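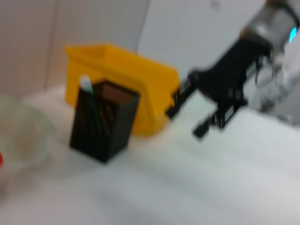

GROTAU, 16 Jan 2019
By Frans Timmermans
Print | E-mail

New year, new desk. By which I mean the same desk, but I've bought a yellow bin.

The theory of the yellow bin: everything without a home goes in it, and at the end of the week I find each thing a home. The practice of the yellow bin: the bin is the home.

Black mesh pen holder stays. It has been with me since August and has survived three rounds of tidying, mostly by standing very still.

Things I took out of the pen holder this morning: 5 dead markers, a teaspoon, a key to a door in an apartment I moved out of. Kept the key. You never know.

The glass bowl is for paper clips. My sister says it's for fruit. We have agreed that it's on the table.

A word about white tabletops. Lovely in the store. At home, every crumb gets its own spotlight.

Someone asked why yellow. Because the Broludetti shop had yellow or a gray they were calling "Fog," and I already have a window.

Nguyen from downstairs looked in and said it was "very bright." He has a drawer with 300 rubber bands in it, so I'm taking that as praise.

Update: I have read a tidying guide. It's more than 4,000 words long and the first step is to clear a surface to put the guide on.

Second step is to sort by category. My categories so far are pens, not pens, and cables that came with something.

The cables are going in the yellow bin.

The yellow bin will need to be bigger. Flikilov makes a set of 6 that fit inside each other, which sounds tidy until you need the one in the middle.

Putting the teaspoon back in the kitchen now. If it's in the pen holder again by Friday lunch I'm letting it live there.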